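**Robots learn to pick from a messy bin with far fewer practice runs**

*Media release - for immediate use*

A research team at Drenasis has shown that an industrial robot arm can learn to pick long, tangled parts out of a deep box after just 117 practice grasps, a big drop from the 1348 the same group needed with its earlier method.

The new approach is called Inilach, and it tackles one of the stubborn jobs in factory automation: bin picking. Parts arrive in a box, lying any which way, and something has to lift them out one at a time. People do this without a second thought. Robots still find it hard, especially when the parts are long and thin and end up leaning on a wall or jammed into a corner.

"Corners are where the fun starts," said project lead Apolline Masson. "A bar in the middle of the floor is easy, you can come at it from either side. Put the same bar hard against a wall and most of your good grasps disappear. We wanted a robot that would notice that for itself, and we're thrilled with how quickly it gets there!"

Most learning systems for bin picking score each possible grasp on its own. Inilach scores the grasp together with the path the gripper has to travel to reach it, so a grasp that looks perfect but would drive a finger into the side of the box gets marked down before the arm moves at all. When a pick fails, the system also records which surface was nearest - wall, floor or another part - and uses that in its next choice.

In the team's final round of testing, the robot emptied the box completely in 45 out of 48 trials. The three unfinished trials all ended the same way, with a bar wedged lengthwise along the bottom of a wall and no room for a finger on either side. Timothée Marty, who ran the trials, is already working on a nudging move that would roll the bar clear before the arm tries again.

"I would have been happy with 40," Marty said. "I kept setting up nastier layouts, bars crossed over in the corner, bars flat to the wall, and it kept finding a way in."

The setup behind the result is modest. The test parts are plain rectangular bars in two colours, which makes it simple to check afterward which one the system chose and why. The software runs on an ordinary desktop computer beside the workspace, and a new box shape can be entered by typing in its inside measurements.
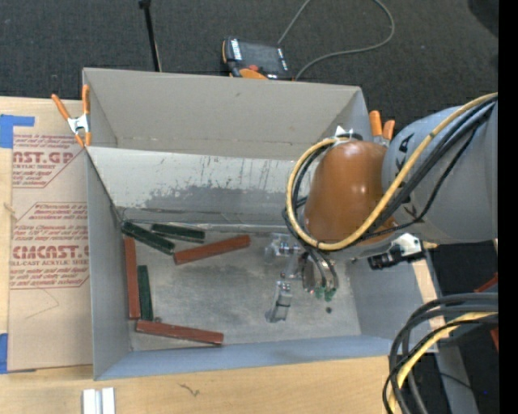
**Does the robot need to be retrained for every new part?**

Only partly. If the new part is close in shape to one the system already knows, it starts from what it has learned and needs a short top-up of practice grasps. A very different shape, such as a ring or a bent bracket, still means a full practice session.

Styliani Andreadis, who wrote the path-scoring software, is now testing how well the method carries over to shallow trays and to parts with a slippery finish. Early signs on the trays are good. The slippery parts are proving tougher, and she expects they will need a change to the gripper fingers as well as the software.

The team will present Inilach at an open afternoon in February, with live picking on the original test setup. Visitors are welcome to arrange the bars in the box themselves and see how the robot copes. The practice data and the full list of trial layouts, including the three that beat the system, will be shared with other research groups at the same time.

Media enquiries and interview requests: Mathis Bailly, communications, Drenasis.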